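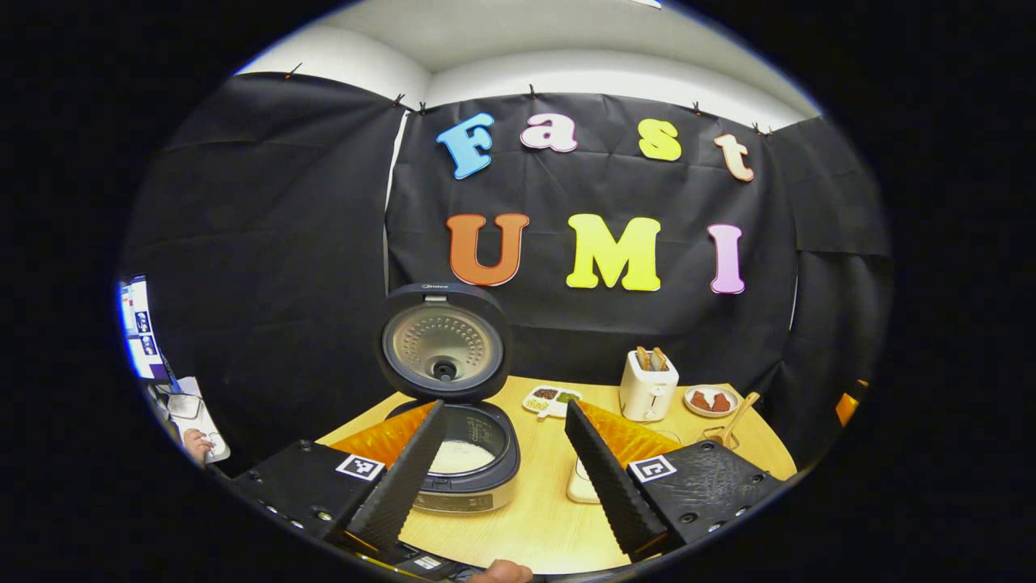 Rice in, lid up, toast in the toaster. Kitchen table setup at the shop.

25 Jun 2021

Quick one tonight, I have to be up early and the glue is still setting on the spare set.

So the gripper is at the point where I can hold it in one hand and point it at things. Two fingers, orange foam behind each, a tag on each side so the software knows how far apart they are. The foam was the fix for the flexing. Before that the plates were bending back whenever I squeezed anything heavier than a sponge and the width numbers went all over the place. Cheap foam, cut with a bread knife. Not pretty. Works.

Tags were a whole evening. First pair I printed on glossy paper and the lamp washed them out. Matte paper now, stuck down flat, no bubbles. If you are copying this, do matte from the start.

The bench side is the same old mess. I am running everything through Pesidano, which is what I call my pile of scripts, and it still drops frames when the drive gets full. Cleared out 237 old clips last night. 200 of them were me testing the tags under bad light so no big loss. The rest hurt a little.

Task list for the rice cooker, as it stands:

close the lid from fully open
open it again, button first
lift the inner pot straight up
put the pot back without scraping

Closing is the easy one. You come over the top with the fingers and push untill it clicks. Lifting the pot is the one I keep putting off, the rim is thin and the ridges on the fingers want something thicker to bite on. Might try a rubber strip from Filtari, they sell it by the foot and the color doesn't matter.

Toast is next after that. Light, soft, squashes if you look at it wrong. Good test for the foam, bad test for my patience.

Screws: went up a size on the housing blocks. The old ones from the Platine kit kept backing out after an hour of use. Two of them went under the shelves and are still there as far as I know. Thread lock on the new ones, a tiny dab, dont flood it.

Still to do before July: a lighter handle (my wrist is done after 2 hours), a proper strain relief on the cable, and moving the whole thing over to the big room at Wysocka if the shelf space opens up. Parts list when I get teh spreadsheet cleaned up. Ok bed.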